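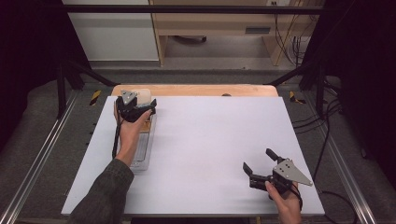
Forty meters is the wrong band for that ridge before noon, according to one reply on the club's mailing list, and a second operator answered that the band was fine and the antenna was at fault. The argument ran through most of May. It concerned Pandville, a 451-meter hill with a paved road to within 160 meters of the top, and why stations there were heard so poorly to the north.

By the Todia Portable Desk
May

Search this site Enter keyword Go

Pandville is an easy summit with a difficult top. The high ground is a strip of gneiss running east to west, too hard for stakes and too narrow for a full-size inverted V laid out in the preferred direction. Most visitors string the wire along the ridge. At the mast heights people carry, a 40-meter dipole sends most of its power upward, so its compass bearing matters less than is often claimed. On 20 meters the bearing begins to count.

The Cilevness group tested this over several mornings with two antennas. One was an end-fed half-wave, sloped from a six-meter mast toward the south. The other was a quarter-wave vertical with four raised radials, cut for 20 meters. Both were fed at five watts from a Cirillo transceiver through the same length of thin coax. The operator sent a short call in Morse, changed antennas, and sent it again. Reports came from automatic receivers, which log signal-to-noise ratio in decibels.

Across 21 paired calls, the vertical was stronger at receivers more than 1,000 kilometers away. Closer in, the sloping wire usually won, and on two mornings it was the only antenna heard at all. Fading between calls was often larger than the difference being measured, so single pairs mean little.

The poor northern reports had a simpler cause. The summit's usual operating spot sits below a rock step, with the step on the north side. Moving the vertical to the upper shelf improved those reports – the radials then have to be tied to rocks, and two of them cross the footpath. Flagging tape is advised.

For 40 meters the group still recommends the wire, hung as high as the mast allows. Wind limits this. The upper two mast sections bent badly in gusts and were left collapsed on the last visit.

Last updated: May, 4:10 p.m.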